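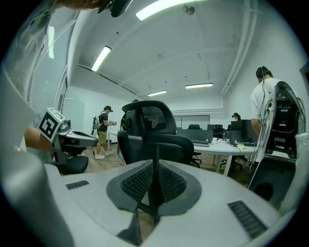
Home Posts Replies Media
Search posts Type to search
Florthorpe Commuter — April, 8 am

So Kunwood say their new bus app will cut waits in Florthorpe. By how much? They don't say.

The trial ran on 3 routes and they asked 300 people. Were any of them at my stop? I doubt it.

This morning it promised me a bus in three minutes. I got one in 19 — and the app had it down as on time.

Stisidberg bought the same thing. I'd like to see their figures before we pay for ours.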